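Lodby Shopping Basket Records

Version 4
Maintained by Sarita Jaiswal

What this is

A set of household grocery records from the town of Donham and two nearby villages, Zanow and Malik. Each record is one shopping trip: what was bought, how much of it, what it cost and what sort of shop it came from. The records were copied from paper diaries that households filled in at home.

The set is meant for people studying food spending in small places, where the weekly shop is often split between a supermarket, a market stall and a farm gate. Most published figures leave out the last two.

Contents

trips.csv - one row per shopping trip, 3,499 rows
items.csv - one row per item bought, joined to trips.csv on trip_id
households.csv - one row per household, 269 rows
names.csv - the 540 item names used in items.csv, with the spellings that were merged into each
notes.txt - remarks the households wrote in the margins, with names and addresses taken out

All files are UTF-8 with a header row. Dates are given as month only. Prices are in pence, as whole numbers.

Main columns in items.csv

trip_id: links to trips.csv
item_name: the agreed name from names.csv
quantity: a number, or blank
unit: g, kg, ml, l, each, bunch, bag
price_pence: price paid for the line, after any discount
loose: yes, no or unknown
source: supermarket, corner shop, market, farm gate, gift, own garden

Gifts and garden produce have a price of 0. Filter on source before working out averages, or they will pull everything down.

How it was collected

Households were sent a diary and a return envelope. They could stick in receipts or write items by hand, and many did both on the same page. Where a receipt and a handwritten line disagreed, the receipt was used and the handwritten figure went into notes.txt.

Two people typed up each diary separately. Differences were settled by going back to the page. If the page could not be read, the field was left blank. Blanks have not been filled in by any other method.

Known problems

Fruit and vegetables are the weakest part of the set. Supermarket receipts give a weight, market stalls usually don't, and people write down "bag of veg" and leave it there. Mixed bags are entered as a single line with item_name set to "mixed produce" and the total price. If the household listed what was in the bag, the contents are in bag_contents, separated by semicolons, with no price for each.

"Greens" could mean spinach, spring greens, chard or cabbage depending on who wrote it. It has been kept as its own name. The same goes for "salad".

Diaries from Malik have a gap in July, when one batch of envelopes went to the wrong address. Don't use that month for comparisons between villages.

Multi-buy offers are recorded as one line at the price paid. Older versions split them evenly, so totals per item will not match version 3.
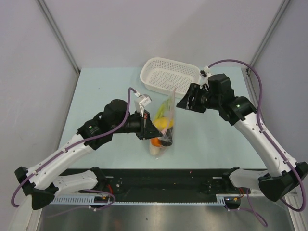

Mixed produce in a clear bag, including a lemon and an orange.

Changes in this version

- bag_contents added to items.csv
- "courgette" and "zucchini" merged
- duplicate trips removed from the Zanow diaries
- unit "handful" dropped and moved to notes.txt

Use and credit

Free to use for research and teaching. Please credit it as Lodby Shopping Basket Records, version 4, and say which files you used. Do not try to work out who the households are, and do not join households.csv to other address-level data.

Corrections are welcome - send the trip_id, the column and what you think it should say. Scans of the diary pages are not shared.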